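Medal tables and other bookkeeping

I have been to enough amateur athletics meets to be wary of any club that opens its newsletter with a medal count. Ours did it again in December. Ten medals at the Mundow invitational, best result ever, photo of everyone squinting into the sun.

Well, ten medals out of what? Mundow used to be a proper regional meet. Now it has age groups carved so thin that my old training partner Ambros Steiner picked up a silver in the 100 metres in a field of two. He was beaten by a bloke who had a hamstring wrapped like a Christmas ham. Ambros is a good sport and wore the medal to the barbecue, but he didn't pretend it was something to put on the honour board. The newsletter did that for him.

I don't begrudge anyone a ribbon. I've got a drawer of them. What bothers me is the way the total gets used. The club went to the council and asked for a resurfaced track on the strength of "our most successful season", and I'd bet good money that whoever read the application had no idea what was being counted. If the track needs resurfacing (it does, lane 7 has a seam in it that will take somebody's ankle) then say the track needs resurfacing. 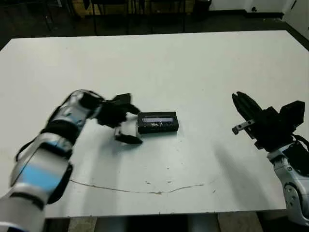
Ferdinand Brunner, who coaches the throwers and has been around longer than the grandstand, reckons I'm being a grump. His argument is that kids join clubs that win things, and parents read the total and don't ask questions. He's probably right about the parents. I'm less sure about the kids. The ones I've coached could tell you their personal best to the hundredth and couldn't tell you where they placed at Ruda last winter.

That's the number I'd rather see. Give me a page of personal bests, with the wind reading next to the sprints so we can all have a laugh at the generous ones. Wostutar Harriers have done it that way for a few years and their newsletter is a much better read, even though they hardly ever top a table. You can see a girl come down two seconds over a season in the 800, finish well back every time, and know something good is going on there.

The counter-argument is that personal bests can be fiddled too. Pick a downhill road course, pick a tailwind, pick the meet at Pan where the timing is, let's say, friendly. I ran a suspiciously quick 400 there myself, at an age when I should have been getting slower, and I have never come within a second of it since. I still quote it when asked, so take my principles for what they're worth.

But a fiddled personal best mostly fools the person who ran it. A fiddled medal count ends up in a funding application, then in next year's targets, and then some poor coach is entering fourteen-year-olds in the hammer because the field is thin and there's a bronze going begging. I watched that happen at another club – lovely kid, natural middle-distance runner, spent a whole summer learning to throw badly. She plays netball now.

The annual meeting is coming up and I've put in a motion to print the size of the field next to every placing. Ferdinand says he'll vote against it. Ambros says he'll second it, provided his silver is grandfathered in.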